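# Teleop demos for seating memory: how do I stop fighting the wrist view?

**Mieke Claeys**
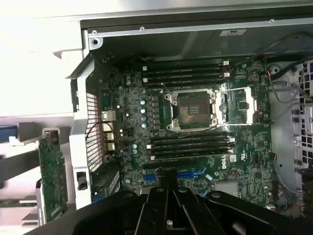 *Wrist camera over the Dell board, socket open, all eight memory slots empty.*

Hi all! I'm recording demos by remote control for a memory-seating task and I'm having a great time with it, but my success rate is all over the place. The job is to bring a DIMM in from the side tray, line it up with one of the slots in the lower bank, and press until it clicks. I drive with a handheld leader arm and watch the wrist camera on a monitor next to me.

My first batch was 200 demos. The approach looks lovely in nearly all of them, and then in the last inch I wobble back and forth hunting for the slot. The policy I trained on those (we call it Stanum) has learned my wobble perfectly. It hovers, it twitches left, it twitches right, and sometimes it goes in.

The fingers take up a lot of the bottom of the picture, so once I'm low I'm mostly guessing. Should I throw the wobbly demos out, add a second camera, or switch to guiding the arm by hand for the final push? I'd love to hear from anyone who has done tight insertions like this. Also, does it matter that I always go for the same slot?

---

**Yabsira Shiferaw**

Oh, this is my favorite kind of problem! I went through the same thing with card edge connectors on our Sedgwick bench.

Get the second camera first. Put it low and off to one side, looking along the length of the slots, so you can see the gap between the module and the slot close up. Show it to yourself on the monitor and record it as well. If you steer by a view that the policy never gets, you're handing it moves it has no way to explain.

Then slow down in a different place. Most of us fly in fast and fix everything at the bottom. Try stopping a little above the slot, getting the angle right up there, and coming straight down. My wobble was mostly a tilt I hadn't noticed, and it took me two evenings to retrain my hands.

I wouldn't toss the old batch. Trim the hunting out of the ones where you can do it cleanly, and keep a few where you miss, back up, and come in properly. Those recoveries are gold! What you want to lose is the aimless stuff in between.

And yes, change slots. Use the upper bank too, and nudge the chassis a bit between runs. Just make sure the policy is told which slot you want, or it'll split the difference and land on the plastic between two of them. Ask me how I know.

Last thing, close the load plate on that CPU socket before you start, with its cover on if you have one. A dropped module can bend those contacts, and then your practice board is scrap.

---

**Mārtiņš Mockus**

Hand guiding works great for the push. You feel the latch go, and that's hard to get over a leader arm with no force feedback. Keep your own hand out of the wrist view though, mine was in every demo.

---

**Lemlem Admasu**

Agree with most of what Yabsira said. I'd add that you should log force at the wrist if your arm gives it to you. We did 100 new demos at Willport with force included, and the pressing part got so much better! Before that the arm would stop as soon as the module looked level, with one end still up.

Also clip the loose cables back on the right side. Ours snagged one on the way out.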